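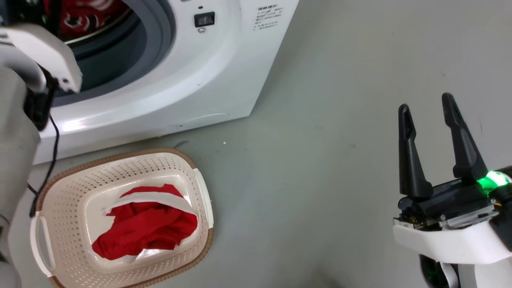

I am preparing the purchase list for a two-armed robot station which should empty and fill the washing machines in our small laundry at Flondurska, and I would like to ask for advice before I send the order. The station must work with ordinary front-loading machines and ordinary baskets. The basket stands on the floor directly in front of the machine, so one arm must reach down to the floor and also up to the round door opening, and the cable of the left gripper hangs in a loop close to the basket handle. This makes me think about cable covers, which are not in any offer I have received.

Our budget is for one station, and there will be no second round of money before September. I have two offers. Zadus sells the arms and the base together with two-finger grippers, and the price includes a 2 year warranty. Charvát sells the same class of arms without grippers, and I would then buy the grippers from Brallus. The second way is 15 percent cheaper on paper. My questions are these:

Is it wise to mix suppliers for a first purchase?
How many spare fingers should I plan?
What do people usually forget in such a budget?

We handle towels, tunics and some bed linen. The clothes do not need to be folded by the robot. I thank everybody in advance for the patience with my English.

Radomír Holub
Posted 11 November 2024

tumbledry_kel

Your English is fine, mate.

I did a similar purchase for a hotel laundry and we mixed suppliers. I would not do it again for the first station. The arms were good, the grippers were good, and then we had weeks of emails over whose fault it was when the gripper lost its connection. One company said it was the cable, the other said it was the software. If you take the offer from Zadus you have one phone number. For me this is worth the 15 percent.

What we forgot in the budget:

- Delivery and unpacking. The crates did not fit through our side door and we had to pay for a second visit.
- Cable covers and clips. You already noticed it. Damp sheets catch on everything, so buy double of what you think.
- Electrical work. We needed a separate circuit, because the machines already used everything we had.
- Baskets. It sounds silly, but choose one model and buy enough of them. If every basket has a different height and a different handle, your people will spend their days teaching the robot about baskets. The plastic ones with small holes and a cut-out handle at each end are cheap and easy to replace.
- Staff hours for setup. I wrote down 70 hours and we used all of it before the first useful load.

For fingers, ask the supplier what they charge for one pair and how long the delivery takes. The delivery time matters more than the price. We keep 2 pairs on the shelf.

Wringer

just buy the cheap one and see. prices go down every year anyway

nadine.ops

I don't agree with the post before mine. If there is only one round of money, a cheap offer that stands in the corner is the most expensive one.

Radomír, please ask both sellers for a trial with your own washing before you sign. Not with a dry T-shirt on a table. Ask them to take a wet bed sheet out of the drum, from the back of it, where the arm has to go in past the rubber seal. Write in the order that the last part of the payment is made after this test. We paid 80 percent at delivery and kept the rest until the test was done, and the seller accepted it without discussion.

Also ask about the reach to the floor. In our case it was easier to put the baskets on a low stand, and then we could take the shorter arms and save some money there. If you want to keep the baskets on the floor, the longer arms must be in the budget from the start. Check the warranty text for the words "wet environment" too. Ours did not cover it and we had to pay extra.

Radomír Holub

Thank you both for the long answers. The low stand is a good idea and I will measure it this evening. I have written to Zadus and to Charvát about the test with a wet sheet. Brallus has answered already that spare fingers are in stock, but they did not give me a price for one pair, so I have asked again.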